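Zesitlow: Frequently Asked Questions

On this page we collected the questions which came most often after we presented the Zesitlow method. If your question is not answered, please write to the project address in the footer.

What is Zesitlow?

Zesitlow is a method for teaching a two-armed robot with fingered hands to sort and place small parts on a printed layout sheet. The robot learns from demonstrations given by a person. It was developed in the Paltimance project, and the code was written together with the people who maintain Pandix, our library for hand control.

What is new compared with ordinary imitation learning?

In ordinary imitation learning, one policy decides everything at once: which part, which hand, which finger motion. We split the problem into two levels. The upper level chooses a part, a hand and a target outline. The lower level produces the joint commands for the arm and fingers. The two levels are trained separately and then tuned together for a short time.

How many demonstrations did you use?

The training set has 842 demonstrations. All were recorded by teleoperation with two operators, who took turns. We removed the recordings in which the operator stopped in the middle to ask something, and these are not included in the number.

Why a paper sheet and not a tray with holes?

A tray guides the part into position, so a bad placement can still look good. On paper a cylinder stays where the fingers released it. We can then measure the distance to the outline directly. Also, a new layout can be printed in a few minutes.

Do both hands work at the same time?

Sometimes. The upper level may assign a task to one hand while the other waits above the sheet. We allow both hands to move together only when their planned paths keep a minimum distance. In the present version this rule is quite careful, and it makes the robot slower than we would like.

Which parts are difficult?

The thin pegs. The fingertips hide them from the camera at the moment of grasping, and a standing peg falls easily when it is touched from the side. The large cylinders are easier to find but they can roll. The Qureshi test, which is our own set of layouts and is named after the room where we first ran it, has 4 layouts, and the two with many thin pegs give the lowest scores.

Does the method work with parts of another color?

We did not test this enough to say yes. All the parts in the training set are blue. If you try it with other colors, please tell us the result, also when it is bad.
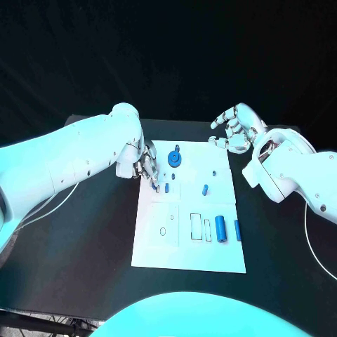

Page last changed: November, Wednesday edit (parts and layouts)

The left hand has a small cylinder between its fingertips, and the right hand is open above the other side of the sheet. The outlines in the lower left part are still empty.

Can I use Zesitlow with simple grippers?

The upper level, yes. The lower level was trained for fingered hands and must be trained again. Pandix has a template for this, but the documentation of it is not finished.

Where can I find the layout sheets?

They are in the folder "sheets" of the Paltimance download. Please print them without scaling, otherwise the outlines will not fit the parts.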